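Reading a Street at Dusk

By Silvana Frota
27 April 2021
Last updated: 27 April 2021
27 shares | 20 comments

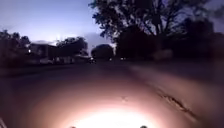 Residential lighting is usually judged at full night, when the sky contributes almost nothing and the fixtures do all the work. The more demanding period is the short interval after sunset. The sky is still bright enough to set the eye's level of adaptation, while the ground has already gone dark. A pale band just above the rooftops can make a large tree read as a solid black shape, and one small warm lamp at the end of a house then becomes among the brightest points below the skyline. It marks the building. It says little about the road.

Wondport began looking at this interval in November, on 304 properties along its older streets. The survey recorded the position of each exterior lamp, its height, and the distance to the nearest mature tree. Crown spread was entered separately - a wide canopy blocks skylight well beyond the trunk.

Two findings have changed the town's guidance. First, lamps mounted at the end of a wall give good orientation to drivers but leave the roadside edge dark. Fences, low walls and parked vehicles lose their outlines there before the sky has faded. Second, raising output does not correct this. A brighter source at the same point increases glare and deepens the contrast behind it.

The revised guidance favors shielded fixtures at low height, aimed at the verge and limited to 500 lumens each. Color temperature stays warm. Switching is by light sensor, set to operate 20 minutes before the old schedule did. Pruning is recommended only where branches hang below the line of the fixture.

Work starts on the streets with the heaviest tree cover. Residents who already have a wall lamp may keep it, provided the shield is fitted.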